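Home | Contents | Previous | Next | Glossary

Chapter 13: Friction, the Force That Lets Us Get Anywhere

Reading time: 4 minutes

Try to walk across a frozen pond in dress shoes and you will learn more about friction in ten seconds than most of us learned in a year of school. Your foot pushes back, the ice refuses to push forward, and down you go! On a dry sidewalk the same step works so well that you never give it a thought.

Friction acts wherever two surfaces touch and one tries to slide over the other. It always points against the sliding. In the last chapter we let carts roll down perfect ramps and ignored it completely, and I hope you felt a little cheated. Now we put it back in, and the world gets a lot more interesting.

13.1 Two kinds of friction

Picture a heavy crate on the floor of the Rivadeneyra warehouse, the one we loaded in Chapter 9. It weighs 1000 newtons. You lean on it with 300 newtons and it stays where it is. The floor is pushing back with exactly 300 newtons, no more and no less. Lean harder and the floor pushes harder too, up to a limit. For this crate the limit is 500 newtons. Go past that and the crate lurches forward, and (you have surely felt this with a couch or a fridge) it suddenly becomes easier to keep moving.

The force that holds the crate still is static friction. The force that drags on it once it slides is kinetic friction, and it is usually the smaller of the two. Divide the limit, 500, by the weight, 1000, and you get 0.5, the coefficient of static friction for that crate on that level floor. It has no units at all, just a plain number, and I still find it wonderful that one plain number can tell you so much about a pair of surfaces.

Notice the word "pair." Rubber doesn't have a coefficient by itself. Rubber on dry concrete has one, and rubber on wet concrete has a different one.
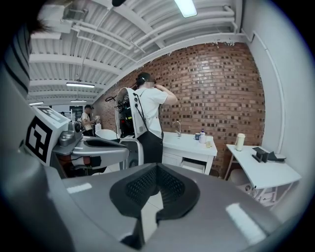

Texture is part of the story, but be careful with it. Two very smooth, very clean pieces of metal can stick together more tightly than two rough ones. In the Cenport lab exercise at the end of this chapter you will drag the same block across sandpaper, glass, and waxed paper. Write down your guesses first! Most classes get at least one wrong, and the wrong ones make the best discussion.

Comments

jalolo_phys: The couch example finally got my kids to see static vs. kinetic. Thank you!

Fastel: Does the limit change if I tip the crate on its side?

mapleroad: @Fastel keep reading, it's in 13.2. I guessed wrong.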